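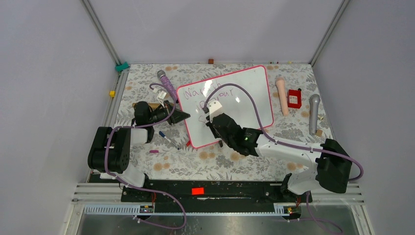
Relegation talk: is Ullville done for?

touchline_moth wrote:
Well friends, four losses on the bounce and now Skirholm have gone above us on goal difference. I've followed this club since I was small enough to sit on the railings, and I love them dearly, but I can't remember us looking this flat in front of goal. Are we going down?

bedska_end wrote:
Oh, I wouldn't give up yet! We only had 976 through the gate last time and the place still sang right to the whistle, bless everybody who came. Two of those four losses were by a single goal, and the new left back looks lovely on the ball.

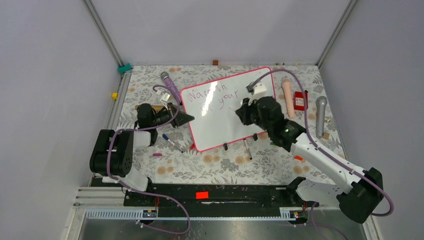
He just needs somebody ahead of him who'll make a run, and I'd start the youngster from the Szewczyk Cup game and let him make his mistakes.

oldcornerflag wrote:
Sorry, but I disagree, and I say it with affection. Throwing a kid into this is unfair on him. Go back to two up front and keep it simple until April.

touchline_moth wrote:
I'm with corner flag on the two up front, though I'd have the kid on the bench (he's quick, and tired defenders hate quick). Now then, Skirholm away. 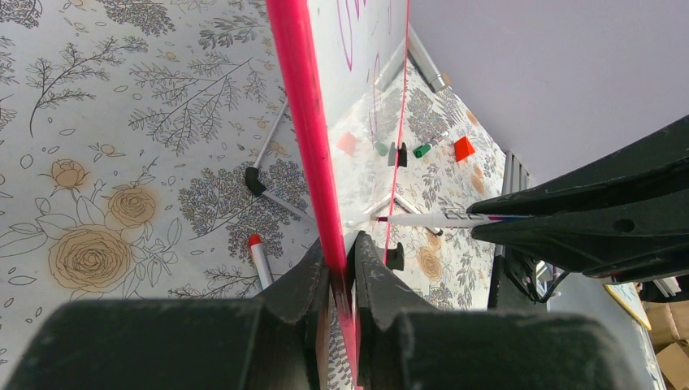 How many tickets do we get for the Skirholm game?
We get 200, all standing, behind the goal at the far end.

bedska_end wrote:
Only 200, when their ground holds 3,000? That's mean of them. I'll be in the line early with my flask, come and say hello.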